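Plastic bags and drink bottles: small habits for the kitchen table

By Beril Uçar
Updated February 2026

In our house the shopping arrives at the table and stays there too long. One bottle of juice in one thin bag can occupy a table for the whole evening, because everybody thinks somebody else will take it. These are the habits that helped me, first for unpacking and then for the bags themselves. 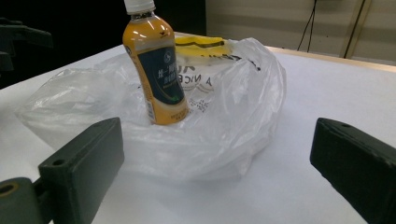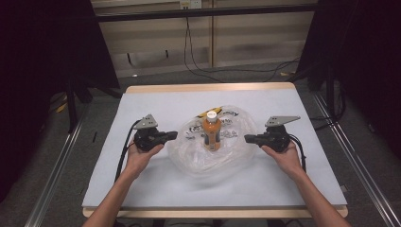 An orange drink with a white screw cap, standing in its crumpled plastic bag on the table.

Unpacking the bottle

Put the bag down first and let it fall open by itself. When you pull a thin bag upwards with the bottle still inside, the film catches on the cap and the bottle goes over. It is better to hold the bottle by the shoulders with one hand and push the bag down with the other hand, like you take off a sock. Then you lift the bottle out and the bag remains flat on the table.

If the bottle is cold and has drops on it, the film sticks to the label. Don't tug. Dry it with a tea towel through the opening and after that it comes out easily.

Look inside the bag before you fold it or throw it. Receipts, small sweets and little sachets hide in the creases, and with printed bags it is really difficult to see what is the print and what is a thing. I once folded away a packet of yeast and found it in November, when it was of no use to anyone.

Heavy bottles go out first, and soft things like bread wait on the chair. I used to do it the other way, to save the bread, and the bottles fell on it.

Where to put the bottle afterwards

Juice that comes from the chilled shelf goes back in the cold at once. Juice from the ordinary shelf can stay in a cupboard until you open it, but not on the windowsill. The sun changes the taste and also the colour of the label. After opening, follow the days written on the bottle. I write the opening date on the cap with a marker pen, because a white cap is perfect for that and the writing goes away with a bit of alcohol if you want to use the bottle again.

Always stand an opened bottle up. The fridge door is the warmest part of the fridge, so for juice I use the back of the middle shelf. My fridge is an old Stendwood with narrow door shelves, and the bigger bottles don't fit in the door in any case.

Flattening and folding a thin bag

This works for any soft carrier bag, printed or plain.

Shake the bag over the sink and turn it inside out if it was wet. Hang it on the tap until it is dry. A bag which is folded damp will smell after one week, and then all its neighbours smell too.

Lay it on the table and pull the handles straight. Stroke it from the bottom to the top with the side of your hand so the air goes out. Don't close the top before this is finished, or you make a balloon.

Fold it lengthwise until you have a strip as wide as three fingers. Then fold from the bottom in triangles, as you would fold a paper flag, and tuck the handles in the last pocket. Very thin bags don't hold the triangle well. Those I only roll, and I put a rubber band round them.

I keep mine in an Osten drawer box, the low one. It was 476 in our money, too much for a box I think now, and a shoe box does the same work. When it is full I stop keeping bags - the next ones go to the collection bin at the supermarket. Before I had this rule I took everything out from under the sink one day and there were 200 bags. We are two persons.

What the bags are good for

- lining the small bin in the bathroom
- wrapping shoes in a suitcase
- covering a paint brush between two coats, tied close at the handle
- a sleeve around a bottle of oil or shampoo when you travel, with a second bag over it

Please don't put food directly in a printed carrier bag. And keep thin bags away from small children and from the cat, also when they are folded.

The empty bottle

Rinse it with a little warm water straight away. Orange juice leaves pulp in the ridges and in the neck, and after a day you need a brush. If it has dried already, put in a spoon of uncooked rice and 400 ml of warm water, close the cap and shake well. Pour it out through a sieve, so the rice doesn't go down the drain.

For sticky glue from a label I rub in a little cooking oil, wait 11 minutes (my tea takes the same time, in the way I like it) and wipe with kitchen paper. The Wellura glue remover that my sister bought works faster, but it smells strong, and I would not use it on a bottle that you drink from.

If there is a deposit on your bottles, leave the label on and don't crush them. The machine in our Llorente shop gives them back when it can't read the code. Where there is no deposit, press the bottle flat, screw the cap on again and put it in with the plastics.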